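3.2 Dust sampling and surface wear in the parts store

The second part of the study was carried out at the Flotstead depot, where used friction parts are sorted before they are sent on for weighing. The aim was to find out how much fine dust is shed in storage and handling, as opposed to on the road, and whether that dust stays on the surfaces where it first lands. Earlier work by our group (Gavrilă, internal report) had dealt only with the test bench and gave no figures for storage.

A total of 466 used parts were weighed on arrival and again after 90 days. Parts were kept at the normal temperature of the store and were not cleaned between the two weighings. Each part was given a wear class from one to four by eye, using the Adero chart, and the class was checked by a second reader. Where the two readers did not agree, the higher class was used. Parts with a broken backing were left out of the main set and are treated separately in section 3.4.

The wear class depends mostly on the state of the main face. Grain size, pale specks and lines across the face were all noted, but only grain size was used in the scoring (Figure 4).

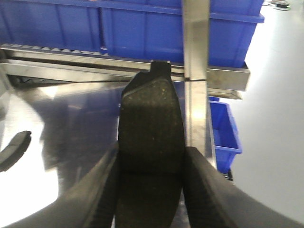 Figure 4. Dark, elongated part with a grainy main face and a small tab at the top.

Loss of mass in storage was small in classes one and two and could not be told apart from the error of the balance. In classes three and four the loss was larger and more scattered. We take this to mean that loose material at the face continues to fall away with ordinary handling, and that the amount depends on how often a part is moved. The store keeps no record of single moves, so this could not be tested directly.

Floor dust was sampled on a fixed grid. Points were set 100 cm apart and each was wiped with a damp filter inside a metal template. Coated floors are well suited to this method, as the surface holds little dust in its pores and the wipe can be taken to give nearly all of what is there. On bare concrete the same method is known to read low, and a correction would be needed.

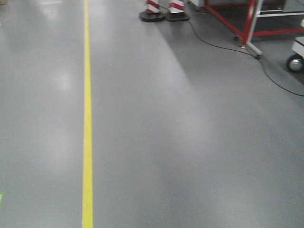

Sampling points that fell on painted lines were moved sideways by 10 cm. Paint and coating differ in roughness, and a trial showed that filters picked up flecks of paint that could not later be separated from the sample. Filters were dried, weighed and then stored in sealed Surudine dishes until the iron and copper content could be measured. Blank filters were carried through every step in the same way.

The floor results show no clear fall in dust with distance from the storage racks. This was not expected. One possible reason is foot traffic, which would spread the dust evenly along the walkways -- another is that air movement near the doors lifts the finest part of it and drops it elsewhere. The iron-to-copper ratio was steady over the whole grid, which suits either account.

Shelving was sampled separately. Flat metal surfaces were wiped by the same method as the floor, but with a smaller template. Joints and seams were sampled with a dry brush, as a filter cannot be pressed flat against them (Figure 5). Brushed samples are given as mass per joint and should not be compared with the wiped samples, which are given as mass per unit area.

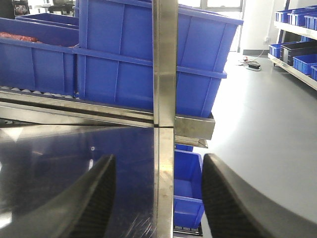

Figure 5. Square stainless-steel post with a joint where a horizontal member meets it.

Joints held more dust than we had allowed for, and the spread between joints of the same type was wide. The Royer settling model, which treats all surfaces as flat and open, gave values well below those measured. Adding a term for trapped dust brought the model closer to the data for the lower shelves but made the fit worse for the upper ones. We have therefore kept the model in its first form and report the joints as a separate group in Table 6.

The balance was last calibrated on 6/3/25, before the second weighing. No drift was found, and no correction has been applied to the masses given in the tables.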